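**Gokmont disassembly cell - progress note for Woltum, May**

Thank you again for your patience with us this spring, and for the kind words after the last note. This one is mostly about a fault, and I'd sooner set it out properly than tuck it away at the bottom, so do bear with me if I go on a bit.

The cell had been running nicely. We had 748 pick attempts in the log, all on retired desktop computers, and the arm was getting quite confident at lifting out the plastic drive carriers and drive trays. Then, on attempt 53 of the afternoon session, the gripper closed on a part and simply kept on closing. The force limit should have stopped it and it didn't. The operator hit the stop button, the arm froze as it should, and I'm very glad to say no one was hurt - the guard door was shut the whole time. We did lose a plastic clip and one of our finger pads.

It took us 2 days to find the cause, which was a bit humbling. The Horobets controller had been restarted over lunch, and on restart it went back to its factory force setting without a word to anybody. Our own software carried on believing the lower limit was in place (we had only ever sent it once, at first power-up!).
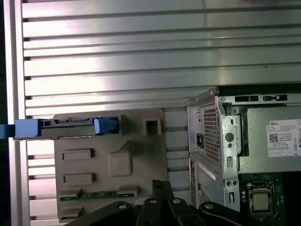 The repair itself is small. Our program now sends the limit before every single pick and reads it back, and if the two numbers don't match the arm won't move at all. We've also asked Pumska, who look after the guarding for us, to add a hardware cut-out on the gripper supply, so that we aren't leaning on software alone. They have quoted and the part is on order.

Since the change we have done 53 picks at half speed, restarting the controller on purpose between batches, and the limit has held each time. I'd like the cut-out fitted before we go back to full speed, and I hope you'll agree that's worth the wait. It does push the cable removal work back into the next period, I'm afraid. The cost of the cut-out comes out of our spares money, so there is no request attached to this note.

The fault log and the Pumska quote are in the shared folder, and you're very welcome to come and see the cell whenever suits you.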